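In Defense of the Bad Waiting Room

By Hanne Ojala

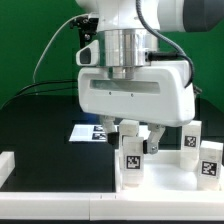
White housing, brushed silver, two dark screw holes.

My dentist has renovated. I learned this the way one learns most things now, from an email with the word "journey" in it. The old waiting room, with its nine chairs and its fish tank and its rack of magazines about boats, is gone. In its place is a Welcome Lounge, and I have spent enough time in it to form a grudge.

Let me be fair to the Lounge first, and get it over with. It is clean. The light is flattering. There is a machine that makes four kinds of hot water taste like four kinds of cup. The chairs have been replaced by a long upholstered shape that I would call a bench if I weren't afraid of hurting its feelings, and you can charge your phone from it at several points. When your turn comes, your phone buzzes. No one calls out your name in front of strangers. No one mispronounces it, either, and after fifty-odd years as an Ojala in this country I find I miss the attempt.

What the Lounge will not let you do is wait. Everything in it has been arranged so that you won't notice you're waiting, and the more it tries, the longer I notice. The old room made no such effort. It said, in effect, sit down, it'll be a while, there's a boat magazine. I respected that. I read a good deal about hull maintenance over the years and have never owned so much as a canoe.

My friend Kekeli Amoah, who designs offices for a living and has designed a few of these lounges himself, tells me I'm being sentimental. People hated the old rooms, he says. They said so on the forms. One chain of clinics he worked with, Tresow, collected 657 comment cards before it tore out a single chair, and he claims the word that came up most was "depressing." I believe him. I'd have written it myself. I'd also have written it about Sunday school, tax season, and most of the vegetables that have kept me alive.

I asked what they'd written about the new rooms. He said Tresow doesn't do cards anymore. It's an app.

Here is my case for the bad waiting room, such as it is. It was one of the last places where you had to sit across from people you hadn't chosen, with your coat on your lap, and do nothing about it. You all had roughly the same problem or you wouldn't be there. The man in the good suit had a tooth. The kid with the skateboard had a tooth. You couldn't outrank anyone, although I have watched people try. There was a small, sour fellowship in it, and it was free with the cleaning.

I met Yaa Fiadzo in a waiting room. This was at the county motor vehicle office, which is to the dentist's as the ocean is to the bathtub. We were both there to fix somebody else's typo. She had brought a thermos and a whole roast chicken in foil, and around the second hour she offered me a leg. We've been friends for almost 4 years now. I don't say the county planned it. I only say that if my phone had buzzed I'd have been in the parking lot, looking at pictures of somebody else's chicken.

You can now do nearly everything that office does through a portal called Kokosix, which has its own waiting room, a little gray circle that goes around. I've spent close attention on that circle. It has never offered me anything.

The usual answer to all this is that my time is valuable. I hear it most from people who are about to waste it. My time is so valuable, apparently, that it can't be left lying in a chair for twenty minutes where anyone might see it. It has to be given something to do. So the Lounge has a screen, and the screen has a quiz about gums, and the man beside me on the upholstered shape is doing his email with both thumbs and a look of real suffering. Nobody has saved him any time. They've only made sure he spends it at work.

I know there are waiting rooms where none of this is funny. I sat in one last November, outside surgery, on a chair bolted to three other chairs, while my brother was looked at. That room was as bad as they come. The clock was wrong and the vending machine took my dollar. A woman named Yara Hattar, whose husband was down the same hall, asked me whether I thought it was cold in there, and we talked about whether it was cold for the better part of an hour. We agreed that it was. I don't think I could have managed a lounge. A lounge would have wanted me to feel something nicer than what I felt, and I didn't have it on me.

(My brother is fine. He has taken up pickleball and is unbearable.)

Kekeli says the fashion is turning anyway. A practice over in Grumow has gone back to separate chairs, and some consultant is calling this "honest seating" and charging for it. So I may get my way, at a markup. I give it two years before somebody sells me a fish tank as an experience.

In the meantime I've made my own arrangements. On my last visit I brought a boat magazine from home and left it on the end of the bench, next to a charging point. When I came out, numb on one side, a boy of nine or so had it open across his knees and was asking his mother what a bilge was. She put her phone down and said she had no idea.

I knew, of course. But I couldn't feel my lip, so I kept it to myself and went to pay.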